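4.2 Ornament and the worktop in rented kitchens

We turn now to a matter that came up again and again in the interviews, and which we had not thought to ask about when we first drew up our questions in February. It concerns the part of the kitchen where people put things that have nothing to do with cooking. Almost every household in the Seltbridge sample kept such a corner, and most of the tenants were very happy to talk about it, often for longer than they talked about the cooker or the damp (and there was a good deal to say about the damp).

Readers will remember from Section 3 that the survey drew 2,351 replies across Seltbridge and Drerkden, and that 39 of those households then kindly let us sit down with them at home. The Drerkden homes are on the whole older and smaller, with kitchens that were once sculleries, while the Seltbridge flats were nearly all refitted by the landlord, Gridberg, in the years before our study began. We had expected the tenants in newer kitchens to feel more settled in them. What we heard was more mixed than that, and we think it is worth going through slowly.

Many tenants in the refitted flats told us that they liked their kitchens well enough but had not chosen a single thing in them. The doors, the taps, the worktop and even the wall behind it had all been picked by somebody else. One woman, who had lived in her flat since before the refit, said she still thought of the new kitchen as "the one they brought". She had put her mother's bread bin out on the first evening, before the kettle was even plugged in, and had felt a little better for it. We were fond of this story and have come back to it several times while writing.

Vörös, in her work on lodgers' rooms, calls this kind of thing "settling by small objects", and we have borrowed the phrase gladly. It suits our material, though with one difference. A lodger's room is seen by very few people, whereas a kitchen is where the neighbours come and sit, and our tenants were quite aware of being looked at. Plants came up more than anything else in this part of the talk. Some people kept herbs and used them, some kept herbs and didn't, and a fair number had given up on living plants altogether in favour of artificial ones, which ask for no light and can be wiped with a cloth (Figure 3).
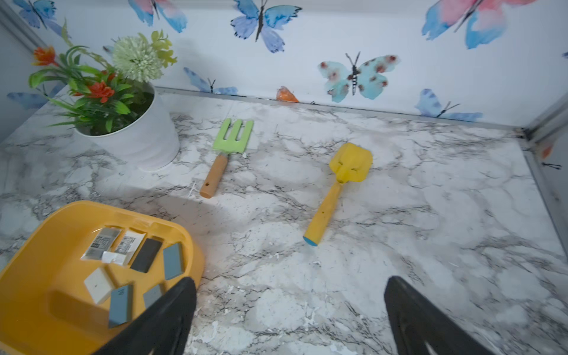
Figure 3. Artificial plant in a white pot on a marble-patterned worktop, with butterfly wallpaper behind.

Tenants' feelings about artificial plants were warmer than we had supposed. Two of us came to the project with a mild prejudice against them, it must be said, and Margit Lakatos, who carried out most of the Drerkden interviews, was patient in talking us out of it. People who worked nights, or who were often away looking after a parent, told her they simply liked to come home to something green. Others had moved so many times that they wanted things which would travel in a box. For them the plant was part of the household in much the same way as the good saucepan or the clock - it had been in the last kitchen and would be in the next.

Wallpaper and paint were a sorer point, and depended a great deal on what the tenancy allowed. We take that up in Section 4.3, together with the question of shelves.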